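4.2. Adecuación de las normas de puesto al registro de demostraciones

La guía interna de Prutex, revisada por Tripathi y Hrytsenko, parte de un supuesto que nos parece poco sólido: que el puesto de trabajo de una célula robotizada y el puesto donde una persona registra demostraciones pueden regirse por la misma lista de comprobación. De sus 13 requisitos, solo 5 mencionan al operador, y ninguno dice qué hacer con los cables que este lleva encima. Se habla de «zona despejada» sin definir distancia, altura ni responsable. El protocolo Cekier corrige en parte esa laguna —exige delimitar el suelo además de la mesa—, pero deja la verificación al criterio de quien va a grabar, y no conocemos datos que respalden esa confianza.

La figura 3 reúne dos vistas de un mismo espacio. 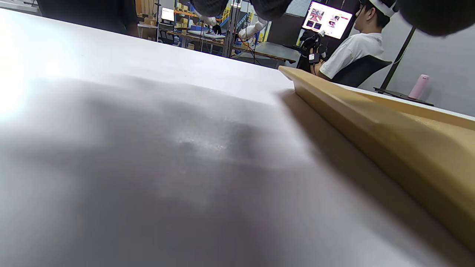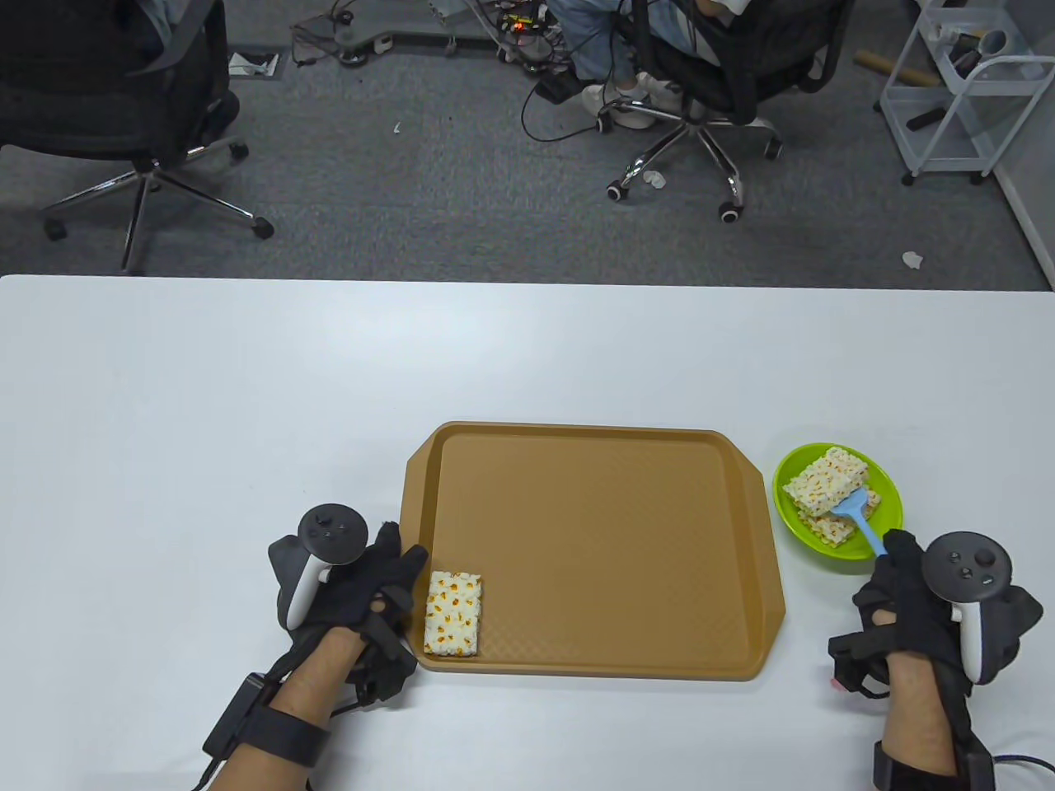
Figura 3. Dos vistas del espacio de trabajo. En la segunda, tarea con espátula sobre un plato verde lima; al fondo, cables y una placa electrónica en el suelo.

¿Basta con certificar el robot para dar por seguro el puesto? La certificación del equipo cubre el equipo; el puesto exige una evaluación propia, que incluya a la persona, el cableado y las zonas de paso, y que se repita cuando cambie la disposición.

Esta respuesta, que pocos discutirían sobre el papel, apenas se refleja en los procedimientos que hemos podido leer. De los 4 documentos comparados, el de Zodura es el único que pide una nueva evaluación tras mover el mobiliario, y lo hace en una nota al pie. Cheon remite a «las buenas prácticas habituales», fórmula que no permite auditar nada. Tampoco nos convence la propuesta de Hrytsenko de añadir una firma diaria: una firma acredita que alguien firmó. Preferiríamos un requisito comprobable por un tercero, por ejemplo un recorrido fijo del cableado marcado en el suelo y una distancia mínima entre asientos y electrónica expuesta. El valor de esa distancia queda fuera de este trabajo; la guía de Prutex tampoco lo propone.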